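Filed under: Bench Notes / Adhesives & Finishes
Reading time: 3 min

12/4/21 - hide glue, open time and gel strength, second batch

Repeat of the Urndale trial, this time with the granules from Dilinar. Same shop, same hot plate. The first batch skinned over too early on the long panel joints and Rodica V. asked whether the glue or the room was at fault. Room was at its usual winter setting both times, so I changed only the glue and the soak.

Soak and melt

Granules to cold water by weight, soaked overnight, drained of nothing. All the water was taken up by morning. Melted in the double pot with the lid on. First pot ran thick off the brush and was thinned twice with a spoon of hot water. The second was left as it came. Skin on both pots after half an hour with the lid off, much less with it on. Lid stays on from now on, including when Emilian is using it.

Urea addition

Split the second pot. Half plain, half with a small amount of urea stirred in until clear. The urea half stayed brushable for longer on maple and noticeably longer on spruce. I do not have a good number for either. The thumb test is too dependent on who owns the thumb, and Liviu's readings and mine differed by 30 seconds on the same strip. We need a better method before any of this goes into the shop manual.

Joints

Rubbed joints on offcuts, no clamps, 2 strips per glue. Grain matched as well as the offcuts allowed. Left on the rack overnight and broken by hand over the bench edge. Plain glue: wood failure along most of the line. Urea glue: mixed, with one strip parting cleanly at one end. The clean end had a planer ridge I should have caught, so I am not counting it against the glue. Repeat with fresh faces.
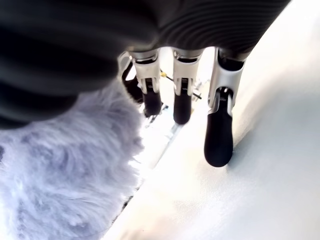 Heat cycle

Held one pot at working temperature through 3 days, topping up with water each morning. By the last day it smelled stronger and strung less between finger and brush. Gel on a cold plate was softer than on day one. This agrees with the old shop rule of mixing small and throwing out early. Remaining glue discarded, pot washed with hot water only.

Cost

Order no. 2336 covers both sacks. The Dilinar granules are dearer but less was wasted in the pot - the difference over a month is small.

To do

- Face fresh spruce and repeat the urea joints.
- Replace the thumb test. Ecaterina suggested a weighted strip pulled at fixed intervals.
- Ask Povodico if they sell a higher gram strength in small bags.
- New thermometer. The old one reads low against the kettle.
- Label the urea jar. It is next to the salt.

Comments

R. Olteanu: Did you weigh the top-up water? If not, part of the soft gel on the last day could be plain dilution.

Liviu Chiriac: Not weighed. It was filled to the line on the pot. Will weigh next time.

E. Ilie: Lid noted. The brush with the wire ferrule is leaving rust in the pot, can we retire it?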